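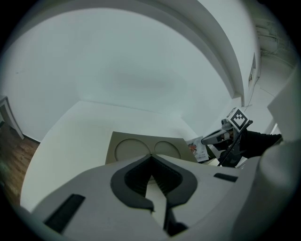 Tray on the white table, two recesses side by side, card to its right.

May 25, 2020

Tray again. Arnout Desmet left me a note saying the two-recess layout is "settled" and I should move on to the packing order. I don't think it's settled. I think we got tired of arguing about it.

What we have: the beige tray, slightly raised rim, two round recesses side by side. The idea from the Nallcombe meeting was that a cup goes in one, a small dish in the other, and the printed card stands beside the tray until the end, then goes on top. Fine on paper. On the table I keep wanting to put the card down first to get it out of the way, and I suspect everyone else will too.

The rim. Akus says the rim keeps things from sliding. Does it? The lip is low. I tipped the tray by hand with a dish loose on it, and the dish went over the rim twice out of five tries. Both times I was tipping harder than a normal person would, so I'm not calling it a failure, but I wouldn't print "non-slip" on anything either. Somebody has put that in the draft text for the card. Please take it out.

The recesses. Ava's sheet gives them as the same diameter. I haven't put calipers on this one and I'm not going to argue from a photo, since whatever is closer to the lens looks bigger. Needs measuring before anyone reorders. Left one first, then right, write both down.

Card. Red and orange on white, easy to spot against the table, I'll give it that. It doesn't like standing up by itself. Leaned it, it stayed leaned. If the plan depends on the card standing straight at the side of the tray, then the plan needs a slot or a fold, and I've said so before (see the July pages from last year, same complaint, different card).

Cost. The quote from Rácz is 2980 for the run, 268 trays. Arnout calls that cheap. Cheap compared with what? We never got a second quote. I'd like one before we sign, even if it comes back worse.

Packing times, for what they're worth: best go was 49 seconds, tray to closed box, and that was me, who has done it far too often. I don't believe that number will hold for someone new and I'd rather it didn't end up in a slide. Have somebody from upstairs do it cold and write down what they get.

Things I'd change if it were up to me:
card last, and say so on the card itself
a deeper rim, or stop claiming anything for the rim
a darker color — beige on a white table is easy enough to see in daylight, less so after five in the back room

Not done: calipers, second quote, the lid. Haven't even opened the bag with the lids in it. Arnout, if you read this before I'm in, don't mark the tray as closed in the tracker.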